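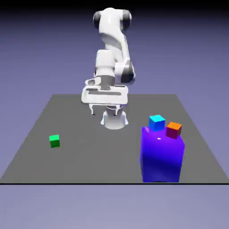
Trirnach City Council
Public Safety and Budget Subcommittee
Minutes of the January meeting

Call to order: 6:30 p.m. Quorum present. Minutes of the prior meeting approved as submitted.

1. Police overtime
The department presented overtime use for the quarter. Hours exceeded the adopted budget by 19 percent. Most of the excess was charged to the Mustura transit corridor detail. Members asked why the mayor's office extended the detail without a transfer request. The budget office replied that the extension was made under the emergency staffing order – the order has no end date. Law department to report on whether council consent is required.

2. Streetlight repair backlog
Open requests stand at 3000. The contractor, Starnis, is paid per completed repair and is meeting the contract minimum. Motion to raise the minimum by 20 percent at renewal. Seconded. Carried 4–1.

3. Lu Street precinct
Proposal to close the front desk overnight. Public comment was limited to 40 minutes. Speakers were mostly opposed. Item held over; no vote taken.

4. Mayor's veto of the hiring ordinance
Override requires two-thirds of the full council. Subcommittee voted 3–2 to recommend override. Minority statement to be attached to the report.

5. Other business
Request for parking citation data by ward remains outstanding from the previous session. Clerk to resend.

Adjourned 8:50 p.m.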